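Ticket 607
Opened: 2023-03-25
Product: Clirura dryer, Drescombe model
Priority: Major
Status: Waiting on customer

Hello, and thank you for taking the time to read this, I know it's a long one! We've had our Clirura since December and up until this week I've had nothing but nice things to say about it. It dries a full load of towels beautifully, and it's so quiet that my daughter naps right through it.

The trouble is the Low Heat cycle. I set it for 90 minutes, it starts up fine, the drum turns, and then somewhere in the middle it stops and shows E 367 on the little screen. If I open the door and close it again the code goes away, but the cycle starts over from the beginning (so you can imagine how long one load of pajamas has been taking me). The Normal cycle gives me no trouble at all.

What I've tried so far, in case it saves you asking:

Cleaned the lint screen, with warm water and an old toothbrush, and let it dry overnight. Same code.
Unplugged the dryer for ten minutes and plugged it back in. Same code.
Pulled it away from the wall and checked the vent hose. There was a small kink near the bottom, which I straightened out, and I really thought I had it then, but no. Same code.
Ran Low Heat with the drum empty. It went all the way to the end, no code.

So it only seems to happen with clothes inside, and mostly with the soft fleecy things. 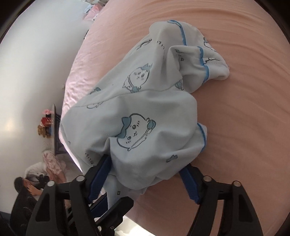
Reply from Sitine Support:
Thank you for such a thorough write-up, it helps us a great deal. E 367 means the moisture sensor has lost its reading partway through. Fabric softener and dryer sheets can leave a film on the two metal strips just inside the door, and light loads show it first. Please wipe both strips with a soft cloth and a little white vinegar, let them air dry, and run Low Heat again with a medium load. If the code comes back, send us the serial number from the inside of the door and we'll get a new sensor out to you.

Customer:
Oh, I do use dryer sheets! I'll wipe the strips tonight after supper and write back here tomorrow.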